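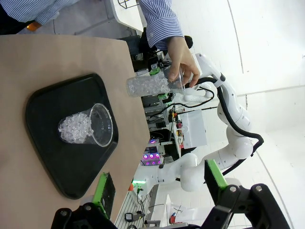
Prestent is a set of wrist-camera recordings from a two-finger gripper built in a shared workshop, together with the scripts that turn the raw logs into something a training run can read. It covers one job, handling clear cups with beads in them, and it covers that job unevenly. I chose clear cups and clear faceted beads on purpose, and I have regretted it a few times. With a cup lying on its side on the black tray you see the tray straight through the empty rim end, and the beads bunched towards the base throw small white and lavender glints that a segmentation model will happily call an edge. If your method works on opaque mugs, please don't assume it will work on these.

Status

Usable, not finished. Version 0.3, dated 2022-03-12. File names may still change. I don't promise that a model trained on this will pick up anything in your kitchen, and I'd be wary of anyone who says theirs will after one table and one tray.

What is in it

827 episodes in total, each with wrist video, finger position, motor current and a short text label. Of these, 189 are marked "fail" and left in. 155 have a person's hand in view, either holding a cup out to the gripper or setting one down. A further label, "assisted", means somebody nudged the cup after the fingers had closed. Read that label before you quote a success rate. I have seen too many demo videos where the nudge happens just out of shot.

The held-out list has 79 episodes. They were picked by a script, and the seed is in split.txt.

The gripper

Linkage fingers in black with bright green pads on the inner faces. The pads are the part I trust least. I changed the pad material once, in December, and grip results from either side of that change should not be pooled. The column pad_rev tells you which is which. Bolts work slack over a long session, so check them before recording anything of your own. The scripts can't tell a loose finger from a soft cup.

Known problems

The finger tips block the bottom of the view in every episode. Cropping them out loses the near side of the tray as well.

Motor current is not force. I have left it in the units the driver reports and made no attempt to convert it.

The background is a mess of extrusion, wiring and coloured indicator lights. A network can learn where it is from those lights alone. Try masking everything past the table and see how much of your score is left — mine dropped further than I liked.

Bead fill was judged by eye. "Half" and "mostly" are opinions.

Getting started

Unpack the archive, run check_logs.py, then build_index.py. The first should finish without printing anything. If it reports a clock gap, drop the episode. Do not patch it by interpolation; I tried, and the result looked fine and was wrong.

The Mostach branch has an older loader that still works with the first batch. It gets no fixes.

Not included

No sound, no depth, no calibration for any arm but ours. Faces should not appear, but sleeves and hands do. If you find a face, write to me and the episode comes out.

Credits and contact

Ezequiel Ponce wrote the logging code and argued, correctly, for keeping the failures. The Trundmont workshop lent the bench space. Bug reports go in the tracker, with the episode number, please. "It doesn't grip" is not a bug report.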